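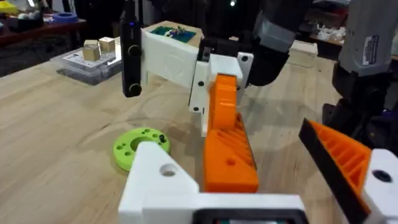

4.2 Props and the monologue in Tromell

Tromell is a play of six speakers who never answer each other. Each comes on alone, talks, goes off. Durán's script gives almost no stage directions, and the few it has are about hands: what a speaker picks up, when it gets put down. We read these as a second text running under the first one. In the first Stesenstead staging the objects were plain and small, close in kind to what Figure 1 has on its pale wood tabletop, a green ring with holes around its face and a small dark peg standing in one of them. Small enough to hold, odd enough to be looked at. The ferryman's widow has a ring of keys. The surveyor has a brass weight and a length of cord, which he winds during the whole of his second speech and then leaves on the chair.

Figure 1. Ring with peg, tabletop.

What do the objects do for the audience? Two things, on our reading. First, they mark time. A monologue has no partner to break it up, so the ear looks for other breaks, and the winding of the cord supplies them. Second, they carry over. The widow's keys are still on the table when the surveyor enters and he has to talk next to them. He never mentions them. Dai (in her program note for the revival) calls this "leaving the light on for the next person," and it is a better account than the reviews gave.

The reviews mostly missed it. Of the notices we collected for the first run, only the one in the Zorkance weekly says anything about objects at all, and that is a complaint that the stage was cluttered by the end. It was cluttered by the end. That seems to us the point of the last speech, in which the girl has to find a clear place to sit down and takes her time doing so.

The revival changes this a good deal. Dai clears the table between speeches in Act 1, using a blackout, then stops clearing it in Act 2. So the pile-up starts late and goes fast. Gains: the second act has a pressure that the first staging lacked, and the surveyor's long speech, which sagged before, now plays against a crowded table. Losses: the widow's keys are gone by the time he comes on. His line about locked gates has nothing to land against. We watched it on a Monday with a thin house and again at the end of the run, and both times the line went by without a stir.

Ojeda's design should get its share of credit here. The back wall is bare boards, the table is set well down stage, and the side light is low, so anything left on it throws a shadow toward the speaker. In the prompt book there are 3 cues for the side light in the widow's speech alone. The first staging had one general wash and left it at that. Compare the child's entrance in the two versions (see 4.3), where the change in light does nearly all the work that the pause use to do.

A note on sources. The prompt book for the first run is incomplete, two scenes missing, and the property list that survives is in at least two hands. Where the list and the script disagree we have followed the script, except for the cord, which the script calls a "string" thoughout and which every person we interviewed remembered as cord. Durán told us she didn't mind either way.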